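Handout 3: Notes from the Grikel open day
Course contact: Nia Landeg

We visited on July 23, 2023. Hagos Derese ran the tabletop demonstration, on sorting household items with hand-held grippers.

1. Soft items
Drawstring pouches and plush toys change shape under the pads. Write down where you would grip each one.

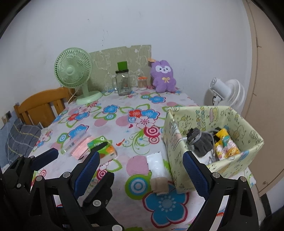
Figure 1. Grippers open over the table, with a pouch in the storage box.

2. Packets and boxes
Compare a flat packet with a stiff box. Read pages 8 to 11 before lab.
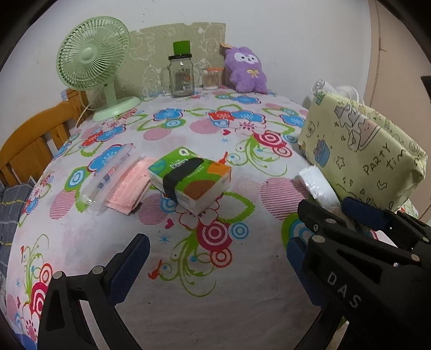

3. To hand in
One page on pad angle and reach.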